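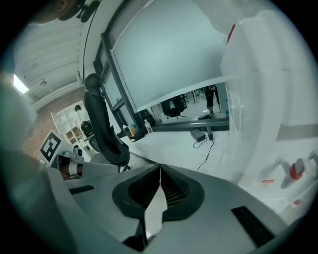 4.2 Setting the house lights and screen masking

The Flandik controller sets the house lights and the side masking from one panel in the projection booth. Set both before the first public showing in each auditorium. Two people are needed, one at the panel and one in the seats, and a headset with a thin cord, or any similar earpiece, is enough for talking between them.

1. Switch the panel to SETUP. The amber lamp comes on.
2. Select the auditorium. The Calteditz layout file lists 166 seats for Screen One and 121 for Screen Two.
3. Press HOUSE and turn the dial to 50 per cent. Check that the aisle numbers can be read from the back row.
4. Press STORE and hold for 3 seconds.
5. Press MASK and choose the picture shape. Wait until the motor stops.
6. Check both edges from the centre seats. Trim with the arrow keys -- left first, then right -- and press STORE.
7. Return the panel to SHOW.

Note: Brorance dimmer racks need the slow fade setting. See 4.5.

Caution: Do not move the masking by hand while the panel is live. The drive belt may slip, and the end stops must then be set again as in 4.7.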